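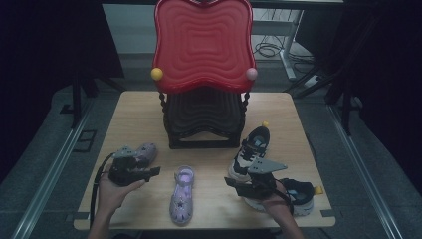 The shop on the main street of Flultville has been selling children's shoes for 56 years, and its present owner has been behind the counter for 30 of them, having taken over from her aunt when she was, as she puts it, "far too young to know what an invoice was." I had gone in to ask her about feet. My own child had been complaining about a pair of sneakers for weeks, and I had been pressing on the toe with my thumb and saying they were fine, the way my mother did with me. We sat down in the back room one slow afternoon in April, with tea, and she began talking before I had found my pen. A purple sandal like the one on the table, with its closed toe and a strap across the heel, is the sort of thing she could discuss until closing time, and very nearly did.

"The thumb!" she said, and put her cup down. "Everybody does the thumb. And the child curls up their toes when you press, every time, so of course there's room. You've just made the room yourself."

What she likes to do is take out the insole, stand the child on it in their socks, and look at where the toes end. If the insole won't come out, she draws around the foot on a piece of cardboard, cuts out the shape and slides it into the shoe. She wants a little space past the longest toe, and she would like it to be the longest toe, please, and not automatically the big one. "I have a second toe that goes on forever," she told me. "My aunt fitted me wrong for years, and she was the expert."

Her aunt bought most of her stock from Bosero, and later from Lavoie, whose salesman used to come through twice a year with sample cases and stay for lunch. The record for a single day is still held by the last week of one summer vacation, when the two women served 326 children between opening the door and locking it. "We ran out of socks to lend. We ran out of everything. I sat on the floor afterward and ate a sleeve of crackers, and I don't think I spoke."

I asked whether people still come in to be fitted, now that a box can arrive on the porch the next morning. She took her time over that one, and filled my cup again while she thought.

"Fewer," she said. "But they come for the first pair. They want the grandmother there, they want it to be a bit of an occasion, and then I might not see them for a year or two. I used to mind about that and now I don't so much. I'd only ask that they come in late in the day, when the foot's at its biggest, and bring the socks the child really wears."

She is fond of a heel strap on a small child and not fond at all of hand-me-downs, although she admits she wore her cousin's shoes until she was 17 and can still walk to the post office and back. Rain boots she will allow to be passed on. Party shoes too, if they've only been to the one party.

Before I left she asked me what size my child was wearing, and I told her, and she asked how long we'd had them. I said since before Christmas. She didn't say a word, only reached over for the appointment book and started looking for a space after school.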